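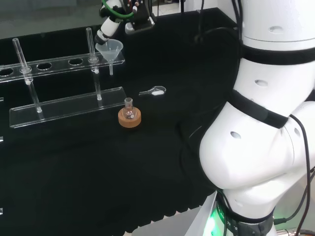 Does a separate rack save time over clamping each tube to its own stand?
Mostly at setup. The tubes sit at a fixed height and there are no bosses to fiddle with, but you lose the fine adjustment a clamp gives you.

Wednesday, bench 5. Cleared the bench in the morning and laid out the small glassware for the September practical. Stopcocks taken apart, wiped, regreased with the Nigam grease. One key was stiff and took two goes. Old grease came off with a dry tissue first, then solvent. Don't start with solvent, it just smears.

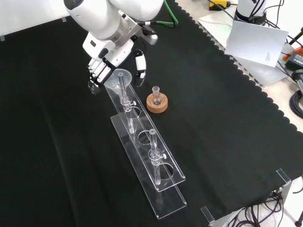 Rack, two tubes with stopcocks, funnel, flask on cork ring.

Leak check before lunch with water, valves shut, left for 7 minutes over dry paper. First tube fine. Second left one spot on the paper, so I turned the key half a turn back and forth under light pressure and ran it again. Dry the second time. I'd still swap that key if Stilport ever sends the spares.

Powder next. The procedure asks for 266 mg per tube and I'd rather weigh it here than pour from the jar by eye. The Omo balance drifts if the window
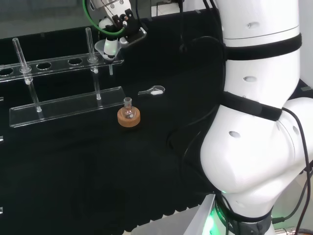 is open, so shut it and wait until the last digit settles. The powder clings to plastic, especially in dry weather - tap the spoon and reweigh it after tipping, and write down the difference, not the first reading.

Funnels: keep the stem clear of the tube wall. If it seals against the glass, air can't get out and the liquid sits there and burps. Lifting it a few millimeters is enough.

Wash bottle refilled to 800 mL. Label is coming off, needs a new one.
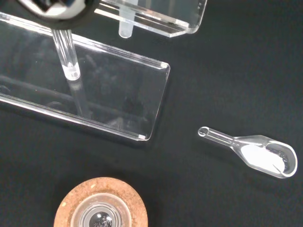

Girish Pandey thinks the acrylic should never see acetone, not even on a tissue, and wants soapy water only, because the Zaren rack crazed along every cut edge after one term of careless wiping. Agreed. Acetone moved to the far shelf.

To do: spare keys, new label, second cork ring.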